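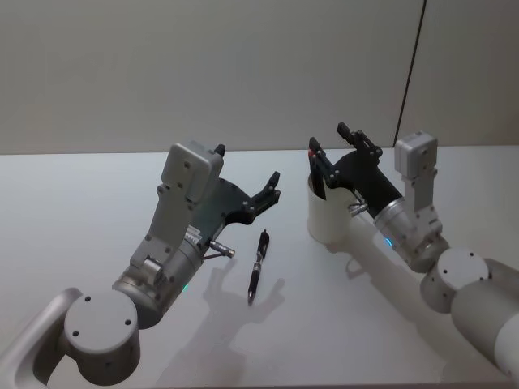

I'm collecting 300 demos for our pen-in-cup policy, and the trick is keeping them boring! Start simple: pen flat on the table, right gripper on the cup.

1. Vary the pen's angle a little between takes.

2. Save the ones that end with a marker leaning in the cup.
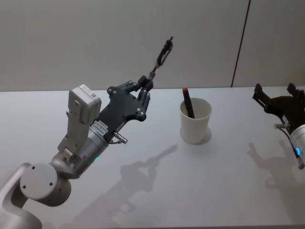
3. Keep both grippers close at the rim, like this, and go slow (Zhiqiang Wan is way better at it than me).

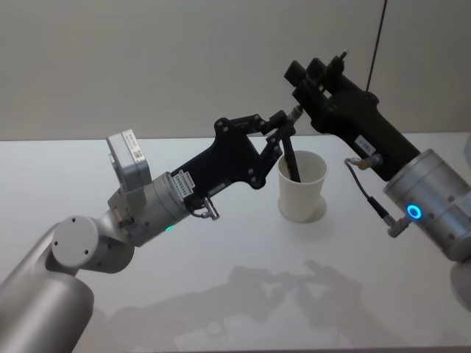

Uploading

Zip the takes and send them to Banari.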